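4. Data Collection and View Selection

4.1 Simulated environment

All trials were run in Prova, our rendering and contact simulation layer, with a bimanual robot model placed in a room with patterned walls. The wall texture was kept on purpose. Early versions of the Cimik benchmark used flat gray backgrounds, and policies trained on them lost much of their accuracy when any high-frequency pattern was added behind the target. A dense brick or mosaic pattern gives the image encoder many edges that carry no information about the task, and the encoder must learn to discount them.

Each arm carries one camera near the gripper, and a further camera views the workspace from above. The wrist cameras move with the arms, so the same wall may fill most of the image at one time step and a small part of it at the next. The fingers stay in view at nearly fixed image positions whenever the jaw opening is held constant.
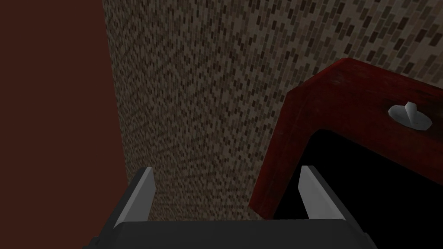 Figure 3. Wrist view with the gripper open and no object held. A red wooden structure with a white knob is at right.

We collected 1161 demonstrations by teleoperation. Of these, 274 were set aside for evaluation and were not used at any stage of training, including the choice of hyperparameters. The split was made by session, so that no two demonstrations from one session appear on both sides. Chia-hao Liu collected the evaluation sessions and Tsz-kin Tseng collected the training sessions. We return to the effect of this choice in Section 6.

4.2 Approach phase labeling

A demonstration is divided into approach, contact, and transport. The start of contact is taken from the simulator state as the first step at which either finger reports a nonzero normal force against an object other than the robot itself. Everything before that step is labeled approach. The labels are used only to weight the loss and are not given to the policy as input.

Approach steps are the hardest to learn from wrist images alone. The jaws are open, the depth of the target is poorly constrained by a single view, and small changes in wrist rotation produce large changes in the background. A target made of dark, untextured material makes this worse, as the encoder has only its outline to work with.
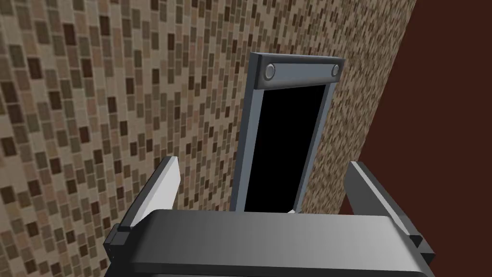
For this reason the loss on approach steps is computed on the direction of the commanded motion and its length separately. Let d be the unit vector of the commanded wrist translation and s its length. The two terms are weighted equally in the first stage of training. In the second stage the weight on s is reduced, and the policy is allowed to move more slowly than the operator did without a large penalty. Steps with s below a fixed threshold are dropped from the direction term, where d is dominated by noise in the operator's hand.

We also tested the weighting scheme of the Bruvton baseline, which applies a single penalty to the full pose error. It trained faster but overshot more often in the last steps before contact.

4.3 Background sensitivity

To measure how far the policy relies on the walls, we replayed stored approach states and rendered each one again with the wall texture shifted along its surface. Object poses, lighting, and robot joint values were left unchanged. Each state was rendered with 5 shifts, and the spread of the predicted direction d was recorded. 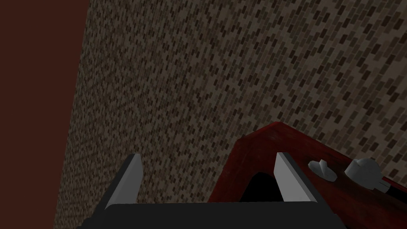 Vol. 8, No. 2 75

A policy that ignores the wall should return the same d for all shifts of one state. In practice the spread was lowest when a large object lay near the image center and highest when the object was confined to a corner. The Lui encoder, trained without texture shifts, showed the wider spread in both cases. Adding the shifts as augmentation reduced the spread but did not remove it, and the remaining error was concentrated in states with strong wrist tilt, where the wall pattern is compressed by perspective.

4.4 Overhead view

The overhead camera is used for bimanual states, in which the wrist view of one arm says little about the other. It is rendered at the same resolution as the wrist views and passed through a separate encoder with no shared weights. Features from all views are concatenated before the action head.

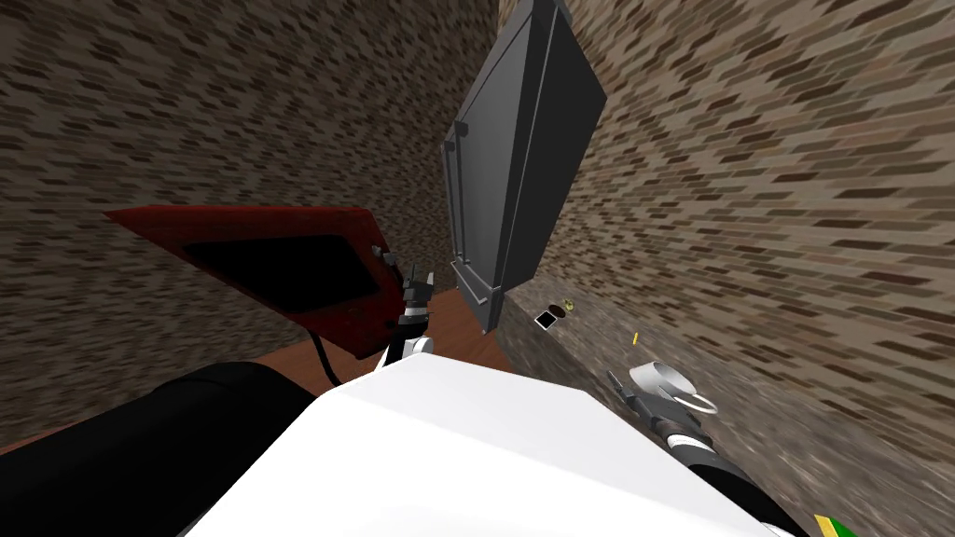
Figure 4. Overhead view of a bimanual state. The left gripper holds a dark red rectangular object; the right gripper is beside a white mug lying on its side.

Occlusion by the arms is common in this view. We did not mask the arm links, and the encoder receives the image as rendered. Masking was tried in a small pilot and gave no gain on approach steps. It lowered accuracy on transport steps, in which the position of the links appears to help the policy estimate the motion still available to each arm. The remaining experiments therefore use unmasked images in all views.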